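Reading time: 3 min

Progress report to the Droltulia Fund
Sillbridge Community Laundry and Repair Room
2021-02-08

This report covers the period from the release of the second payment in July to the end of last month. It follows the headings in the grant agreement.

Work on the building

The drainage work is finished. The old floor drain in the wash room had a cracked trap, and the contractor replaced it along with the run of pipe to the street connection. The city inspector passed the work on the second visit. On the first visit he asked for a cleanout to be added near the back door, and that took another week.

The electrical panel has been upgraded and the new dryer circuits are live. We had planned to reuse the conduit along the north wall, but it was too narrow for the larger cable. The extra conduit cost $900, which we took from the contingency line. No other contingency money has been spent.

Painting of the front room is still to be done. We moved it to the end of the schedule so that the plumbers would not be working around fresh walls.

Machines

Six washers and five dryers are in use. The sixth dryer arrived with a dented door and was sent back to Plostumar, the supplier. They have confirmed a replacement but have not given a delivery date. We are holding the final part of their invoice until it is installed.

The card payment system works on all washers. On the dryers it drops the connection at busy times, and people have had to ask at the desk for a manual start. Plostumar's technician thinks the signal is weak at that end of the room and has suggested moving the receiver. We will try this before paying for a second one.

Use of the service

We recorded 1506 wash loads in the period. Of these, 1039 were paid at the full rate and the rest were paid with reduced-rate cards. The share of reduced-rate loads is higher than we put in the application. Income is lower as a result, but it still covers water and power.

Evenings are the busiest time. Mornings are quiet, and we would like to test a lower morning price in the spring if the Fund has no objection.

The repair room opened later than planned because of the limits on indoor gatherings. For now it takes items by drop-off. Most of what comes in is zippers, hems and torn linings. Teaching sessions remain on hold.

Budget

Spending is within the approved total. The building line is over by the amount given above and the training line is well under. We ask for permission to carry the unspent training money into the next period, when we expect to hold the sessions on Cho Street as first proposed.

Next steps

The front room will be painted, the dryer receiver moved and the replacement dryer put in. We will send the supplier's final invoice with the next report, together with the water bills the Fund asked for.
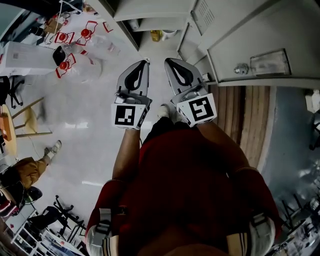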